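Rostia lässt Besteck vom Roboter eindecken — im Spülkeller ändert sich der Dienstplan

Prarstead, 6. Dezember 2018

Beim Caterer Rostia rollt seit dieser Woche ein Roboterarm Besteck in Servietten. Bisher Handarbeit, und zwar viel davon: 3000 Gedecke an einem gewöhnlichen Werktag, an Messetagen mehr. Betroffen ist die Vorbereitung in der Zentralküche Prarstead, 137 Beschäftigte insgesamt, vier davon bislang fest am sogenannten Wickeltisch.

Entlassungen gibt es laut Betriebsleitung keine. Zwei der vier Kräfte bleiben am Tisch und betreuen die Anlage, die beiden anderen wechseln in die Kommissionierung. Schriftlich zugesichert ist das bis Juli. Was danach kommt, steht nirgends.

»Wir hätten die Stellen sonst auch nicht mehr besetzt bekommen«, sagt Betriebsleiterin Darlene Després. Die Schicht am Wickeltisch beginnt um vier Uhr früh, in einem Raum ohne Fenster, gleich neben der Spülstraße. Laut ist es dort, warm auch. Im Sommer hatten mehrere Aushilfen nach wenigen Tagen wieder aufgehört. Dazu kamen Krankmeldungen, vor allem wegen Handgelenk und Schulter.

Geliefert und eingerichtet hat die Station die Firma Declercq, die Steuerung läuft unter dem Namen Rurnatora. Der Arm greift eine Gabel am Stiel, schiebt sie in die gefaltete Papierserviette, dann das Messer, dann ab in die Kiste. Klingt einfach. Ist es am ersten Vormittag nicht gewesen: Mal nahm der Greifer zwei Lagen Papier auf einmal, mal gar keine. Die Mitarbeiter standen daneben und zogen die verknitterten Servietten wieder heraus.
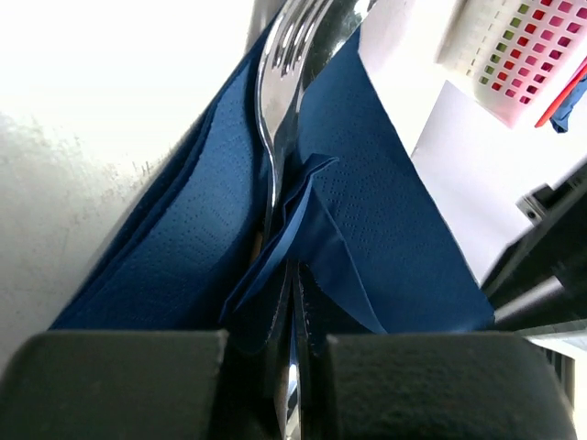 Gabel und dunkelblaue Papierservietten zwischen den Greiferfingern.

Besonders die geprägten Servietten machen Ärger. Die glatten in Weiß laufen nach Angaben der Techniker besser, aber die Kunden bestellen nun mal Dunkelblau, gerade vor Weihnachten. Declercq will die Greifkraft nachstellen und die Stapel anders anliefern lassen, flacher und nicht mehr so eng gepackt. Auch blankpoliertes Besteck sei für die Bilderkennung schwierig, heißt es, zu viele Spiegelungen unter der hellen Lampe. An der Beleuchtung wird deshalb auch noch gearbeitet, ein Termin dafür steht nicht fest.

Huguette McIntyre kennt den Wickeltisch so gut wie kaum jemand im Haus. Elf Jahre Frühschicht. Sie gehört zu den beiden, die bleiben, und hat an zwei Nachmittagen eine Einweisung bekommen. Jetzt füllt sie nach, quittiert Störungen, sortiert aus. »Die Hände tun abends nicht mehr weh, das merk ich schon«, sagt sie. Dafür stehe man mehr und schaue mehr. Und reden könne man auch nicht mehr so wie früher, zu viert am Tisch, da sei immer was los gewesen. Eine Kollegin, die jetzt kommissioniert, sieht sie nur noch in der Pause.

Beim Lohn ändert sich erst einmal nichts. Der Betriebsrat findet das falsch: Wer eine Maschine bedient, müsse auch als Maschinenbediener eingruppiert werden. Die Verhandlungen dazu laufen, ein erstes Gespräch ging ohne Ergebniss zu Ende. Streit gibt es außerdem um die Störungsprotokolle. Die Anlage schreibt mit, wann sie steht und wann jemand quittiert. Daraus ließe sich ablesen, wer wie schnell reagiert, und genau das will die Belegschaft nicht. Després sagt, die Daten würden nur für die Wartung ausgewertet. Eine Betriebsvereinbarung darüber soll folgen, bis dahin bleibt die Auswertung nach Personen abgeschaltet.

Tempo? Noch unter Handarbeit. Eine geübte Kraft ist bei gemischtem Besteck derzeit klar schneller, das räumt auch Declercq ein. Der Vorteil liege in der Dauer, der Arm mache keine Pause und könne nachts vorarbeiten. Nachts läuft er allerdings noch nicht. Dafür fehlt die Abnahme des Schutzbereichs, und solange die nicht da ist, muss immer jemand im Raum sein. Der Frühdienst fängt also weiter um vier an. Läuft der Nachtbetrieb einmal, soll die Schicht auf sechs Uhr rutschen, für McIntyre der eigentliche Grund, der Sache eine Chance zu geben. Der erste Bus fährt erst um fünf, bisher muss sie mit dem Auto kommen.

In der Kommissionierung ist die Stimmung gemischt. Die beiden Neuen dort arbeiten jetzt im Kühlbereich, mit Jacke und Scanner, Schichtbeginn sechs Uhr. Der einen passt das wegen der Kinder gar nicht schlecht. Der andere wollte eigentlich am Tisch bleiben und hat sich auf die Warteliste für die nächste Einweisung setzen lassen. Ob es eine gibt, hängt davon ab, ob Rostia eine zweite Station kauft. Entschieden wird darüber nach dem Weihnachtsgeschäft, sagt Després, vorher habe dafür niemand den Kopf frei.

Bis dahin bleibt der alte Wickeltisch stehen, als Reserve. Bei größeren Aufträgen wird weiter von Hand gerollt, auch die blauen Servietten, und die Leute aus der Kommissionierung werden dann stundenweise zurück geholt. Für die Adventswochen sind solche Einsätze schon eingeplant. Der Aushang hängt neben der Stempeluhr, eintragen kann man sich noch bis Schichtende.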